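How to Get the Smell Out of a Small Lidded Container

Everyone owns one. It is small and cream-colored, it came with a lid, and at some point it held chopped onion. The onion left long ago. The smell signed a lease.

I keep a drawer full of these things at my place in Brurklow, and every February I go through the lot with a bowl and a bad attitude. This is the method I use on plain plastic tubs. If yours is something else, read whatever is stamped on the bottom before you start soaking it.

What you need
A mixing bowl big enough to sink the container in
Baking soda
Dish soap
An old soft toothbrush
White vinegar, for stubborn cases
A dish towel you don't love

Step 1. Take it apart
Lid off. If there is a rubber seal in the lid, ease it out with the handle of a teaspoon. Knives work too, right up until you own a seal in two pieces. Most of the smell lives in that groove, along with some things I'd sooner not discuss.

Step 2. Wash it the boring way
Warm water, soap, toothbrush. Work around the inside corners, and if yours are rounded, enjoy it – square corners hold on to grease like a family grudge. Rinse until the water stops foaming.

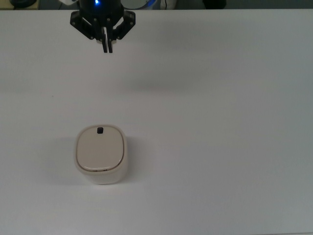 Rounded corners on the container, and a flat lid set in a little from the walls.

Step 3. Soak
Stir three tablespoons of baking soda into a quart of warm water. Put the container in, then the lid, and weigh both down with a saucer, as they will float up at the first opportunity. Leave them for 90 minutes. I've tried 30 and got a tub that smelled of onion and baking soda.

Step 4. Rinse and sniff
Rinse everything, then smell the lid first. If it still has opinions, wipe the inside with equal parts vinegar and water, wait ten minutes and rinse again. Don't pour the vinegar into the soda bath unless you miss fifth-grade science.

Step 5. Dry it with the lid off
Stand both parts on the towel overnight. Press the seal back in once it's dry, working around with your thumb, and check that it isn't twisted anywhere.

If it still smells
Crumple a sheet of plain newspaper inside, close the lid and forget about it for two days. If that fails, the container now has a career in buttons, paper clips or spare screws. Mine holds 18 picture hooks and the key to a bike lock I no longer have.

Store the survivors with the lids resting on top, unsealed.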